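El error de cierre

La red de nivelación del valle constaba de 29 puntos fijos. El primero estaba empotrado en el zócalo de la estación de bombeo; el último, en el estribo izquierdo del puente viejo. Zoia Melnychuk heredó los cuadernos de campo en noviembre, junto con un nivel óptico Bjarnason, dos miras de ínvar y una llave que no abría ninguna puerta de la oficina.

El encargo de Norkano era de mantenimiento: repetir la línea completa, ida y vuelta, y comparar las cotas con las de la campaña anterior. El pliego fijaba la tolerancia en función de la raíz cuadrada de la distancia, en kilómetros, y exigía que las visuales de espalda y de frente fueran de igual longitud para anular el error de colimación. No mencionaba qué hacer si el operador anterior había mentido.

El operador anterior se llamaba Uldis Ķēniņš. Había llevado la línea durante casi toda su vida laboral y escribía los treses con la cabeza plana, para que no se confundieran con los ochos. Sus cuadernos estaban limpios. Las lecturas erróneas aparecían tachadas con un solo trazo, como manda la norma, y la corrección iba al margen con las iniciales. Zoia revisó los cuadernos antes de salir al campo y no encontró ninguna suma equivocada.

La primera discrepancia apareció en el punto 17, un clavo de latón en el umbral de una casa de la calle alta. La cota publicada superaba en 3 centímetros a la medida. Zoia repitió el tramo al amanecer, con el aire quieto y la mira apoyada en placa. Obtuvo el mismo valor.

Comprobó el nivel. Instaló dos estacas, estacionó en el centro, luego en un extremo, y calculó la colimación. Era correcta. Intercambió las miras. Revisó la burbuja esférica de cada una contra una plomada. Todo era correcto. El punto 17 estaba 3 centímetros más abajo de lo que decía el cuaderno, y los puntos 16 y 18 estaban exactamente donde debían.

Un hundimiento tan local admite pocas explicaciones: un clavo golpeado, una losa recolocada, una cavidad bajo el umbral. Maëlle Doucette, que firmaba los informes en la oficina, propuso la primera.

- Un camión de reparto - dijo por teléfono -. Anótalo como punto alterado y sigue.

- El clavo no está golpeado. Tiene la cabeza intacta.

- Entonces anótalo como quieras, pero sigue.

Zoia siguió. Cerró la línea en el puente con un error admisible y volvió hacia arriba. Por las noches, en la pensión, abría los cuadernos por la página del punto 17 y pasaba las campañas una tras otra. La cota era siempre la misma, hasta la décima de milímetro. Ahí estaba el defecto. Los demás puntos respiraban: subían una décima un año, bajaban dos al siguiente, conforme a la humedad del terreno y al pulso de quien leía. El 17 no se movía nunca. Las lecturas de los puntos contiguos habían sido ajustadas con cuidado para que las sumas cuadraran.

Ķēniņš no había medido ese punto. Lo había copiado.

Pidió su dirección a la oficina. Tardaron en dársela. Era el número de la casa de la calle alta, la del umbral.

Llamó al timbre a media mañana y le abrió un hombre más joven que se presentó como Žydrūnas Šimkus, el yerno. La hizo pasar sin preguntarle el motivo. Uldis, dijo, no solía levantarse antes del mediodía desde que dejó el trabajo, y cuando se levantaba no iba más allá de la cocina.
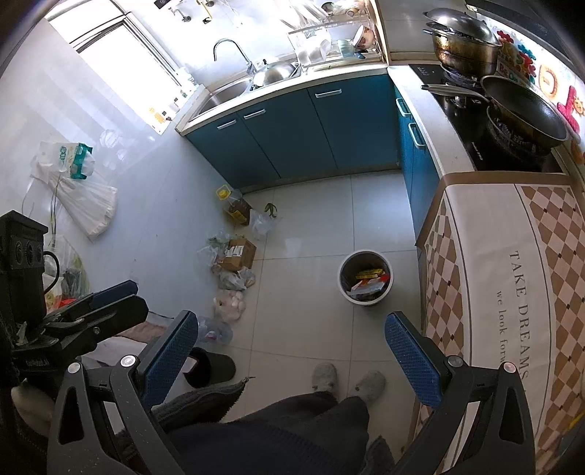
La cocina

Ķēniņš no se levantó a saludarla. Miró la carpeta que ella traía bajo el brazo y reconoció el lomo de los cuadernos.

- El diecisiete - dijo.

- El diecisiete.

- ¿Cuánto?

- Tres centímetros.

Asintió como quien recibe una lectura y la repite para sí antes de escribirla.

- Yo calculaba menos - dijo -. ¿Cerró bien en el puente?

- Dentro de tolerancia.

- ¿Con el Bjarnason?

- Con el Bjarnason.

- Tiene el tornillo micrométrico algo duro en frío. Hay que entrar siempre por el mismo lado.

Zoia ya lo había advertido, pero lo anotó. Después puso el cuaderno más antiguo en la mesa y esperó. El viejo explicó el asunto en orden cronológico y sin adjetivos. La fachada se asentaba por una conducción rota, anterior a la red. Si el punto bajaba en el informe, Norkano lo remitía a la aseguradora; si la aseguradora lo recibía, Wovov declaraba la calle zona de subsidencia y se expropiaba la manzana. Lo había visto hacer en la calle baja, donde ahora había un aparcamiento. Su mujer estaba enferma entonces y no quería morirse en otro sitio. Él copió la cota un año, para ganar tiempo. Ella vivió mucho más de lo previsto por los médicos. La copió cada año.

- ¿Y la casa? - preguntó Zoia.

- Medí las grietas. Testigos de yeso en todas las plantas, lectura mensual. Desde hace mucho no se abre ninguna. Žydrūnas, tráele el otro cuaderno.

El otro cuaderno tenía las tapas verdes y la misma letra de treses planos. Contenía las cotas verdaderas del punto 17, tomadas de noche con un nivel prestado por Wilfredo Evangelista, de Proltico, y referidas a los puntos contiguos. La curva descendía deprisa al principio, perdía pendiente y se tendía hasta hacerse horizontal. La última lectura difería 2 milímetros de la de Zoia. Ella buscó la causa en las anotaciones: la última serie estaba hecha con visuales desiguales. Las distancias figuraban también, sin disimulo.

- Ya no podía ir y venir tanto - dijo Ķēniņš.

Zoia pidió permiso para fotocopiar el cuaderno. Él le dijo que se lo quedara.

El informe

Redactó el informe en la pensión, en una sola tarde. En el apartado de incidencias consignó que la cota publicada del punto 17 carecía de validez en las campañas anteriores y que se disponía de una serie alternativa, de procedencia documentada, que indicaba un asentamiento ya concluido. Adjuntó la curva. Adjuntó las lecturas de los testigos. Propuso mantener el punto en la red con la cota nueva y observarlo dos veces al año.

En la casilla de observador de la serie alternativa escribió U. Ķēniņš. En la de motivo de la discrepancia tardó más. El formulario admitía tres códigos: error de lectura, error de transcripción y alteración del punto. Marcó el segundo.

Maëlle Doucette lo leyó entero, cosa que no hacía siempre, y llamó a última hora.

- Transcripción - dijo.

- Copió una cota en la página equivocada.

- ¿Todos los años?

- Está escrito en el informe.

Se oyó pasar una hoja, y luego otra.

- La próxima observación de ese punto la haces tú - dijo Maëlle -. Y la siguiente también.

Zoia desmontó el trípode, limpió las puntas de barro y guardó el nivel con el tornillo a mitad de recorrido. Antes de cerrar la maleta probó la llave que le habían dado con los cuadernos. Era la del estuche de las miras.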